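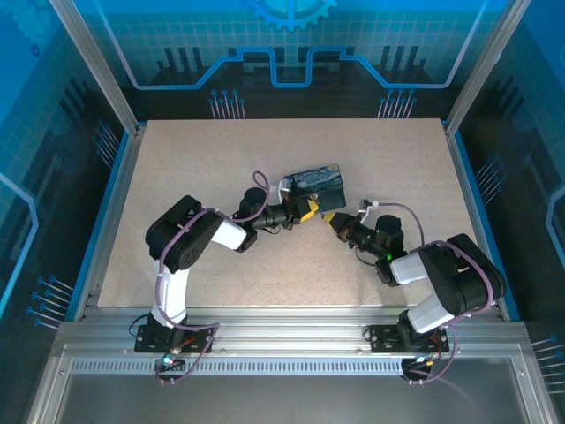
Starry Night, small enough to pass around.

Hi, I'm Puspita Mandagi, and Trulano is my evening art school on Yule Street. I started it with 13 students and a kettle that leaked, and we've since grown to 282 people on the books (I still can't believe that when I type it!). We teach drawing, watercolor and a bit of printmaking, mostly to grown-ups who last held a brush in third grade.

Classes run 18 weeks. You get the same teacher all the way through, and you can move between the Yule Street room and our smaller one in Todano if your work hours change. Paper and paint are in the fee. Bring an apron, or an old shirt, or don't, but I warned you.

I'm a big believer in copying. Pick a painting you love and copy it badly, then copy it again a little less badly – that's how I learned, and it's still how I spend most of my Sunday mornings.
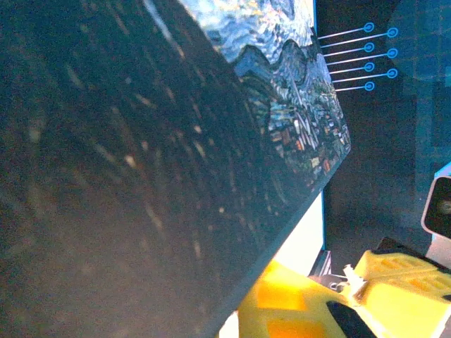 Jemance wrote to us in May that copying had felt like cheating until the second month, when the brush marks started to make sense, and could we please offer a longer class on skies? We could, and we did. It's full right now but there's a waiting list.

We hang student work twice a year and everyone gets a spot on the wall, even if you only finished one thing.
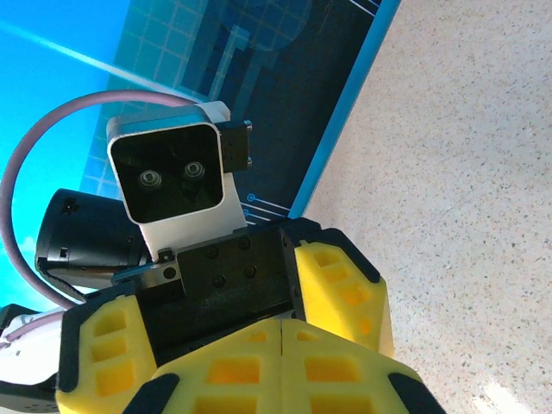
Blue up close.

New students can sit in on 3 classes before they sign up. Just email me first so I can save you a stool.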